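Bollora to Pack Large Building Bricks in Clear Boxes

May 2019

Toy supplier Bollora is changing the way it packs its large building bricks for preschoolers, replacing the printed cardboard cartons it has used until now with clear plastic boxes. The first of the new boxes will go to child care centers and play groups, with stores to follow once the old cartons have sold through.

The change covers the Rerora line, a range of oversized bricks for children who are too young for the small pieces sold to older kids. The bricks themselves stay the same. Sets bought in the old cartons will fit together with anything bought in the new boxes, and the company says it has no plans to change the studs or the sizes.

Rerora bricks will come in two box sizes. The smaller holds 192 pieces and is meant for a single room or a small play group. The larger holds 270 and is sold to centers that share one set between several rooms. Both use the same lid, so a lost or cracked lid from one can be replaced with a spare from the other.

Bollora said the decision followed a survey it sent to its regular customers in April. It received 706 replies, most of them from people who run playrooms or look after the toys in them. The most common complaint had nothing to do with the bricks. It was about the cartons, which split at the corners after a few months of being dragged off shelves and had to be taped or thrown out. Many customers had already moved their bricks into storage tubs they had bought themselves.

"We were selling a box that people were throwing away," the company said in a written statement. "Most of them told us what they had put the bricks in instead, and a clear box with a lid came up again and again."

The second complaint was that children and adults could not see what was in a carton without tipping it out. Several of the people who answered said they had written on the side of the carton with marker, or glued on a picture cut from a catalog. Clear walls should do away with the need for labels, although each box will still have a blank panel on one end for a room name or number.

The design work was done with Plirkach, a small packaging firm that had previously made trays and lids for craft supplies. Plirkach looked at 3 versions of the box before settling on the one that will be sold. An early version had a hinged lid, which was dropped when testers found that young children leaned on it while it was open. The final lid lifts off completely and has rounded corners.

Thickness was harder to settle. A heavier plastic would have lasted longer, but it made a full box difficult to carry and raised the price. The version going on sale has thin walls with a folded rim at the top. Bollora recommends that full boxes be stacked no more than two high, and that they be kept on a low shelf or on the floor where children can reach them without pulling a box down from above their heads.

Care instructions are printed on a card inside each box. The box can be wiped out with warm soapy water but should not go in a dishwasher. The bricks can be washed in a sink or in a mesh bag, and need to be dried with the studs facing down so that water does not collect in them. Anyone who uses a spray cleaner is asked to rinse both the box and the bricks afterward.

Empty boxes will also be sold separately to customers who already own Rerora sets. Distributor Xiao will handle those orders along with spare lids, and expects to have both in stock before the summer break. A pair of lids will be sold at a lower price than two singles. Centers with an existing account do not need to open a new one, and orders already placed for the cardboard version can be switched before they ship — customers need to contact Xiao with their order number.

Single bricks remain available in all of the current colors, including lime green, for customers who need to replace pieces that have gone missing. The smallest order for single bricks has been lowered at the same time, after a number of survey replies said that replacing one or two pieces cost too much.

Bollora will not be taking back the old cardboard cartons. It suggests flattening them and putting them out with paper recycling, after first peeling off any tape. Stores that still hold stock in cartons may sell it at their own price until it runs out, and those sets carry the same guarantee as the new ones.

The company is still deciding whether to move its other lines into clear boxes. Its wooden train sets will stay in cardboard for now, and a decision on the animal figures is expected after the first season of sales. Customers who want to comment on the new boxes can do so using the reply card packed with each set.

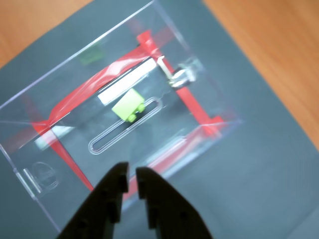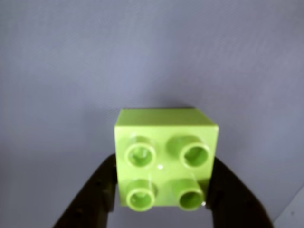 Toys & Playrooms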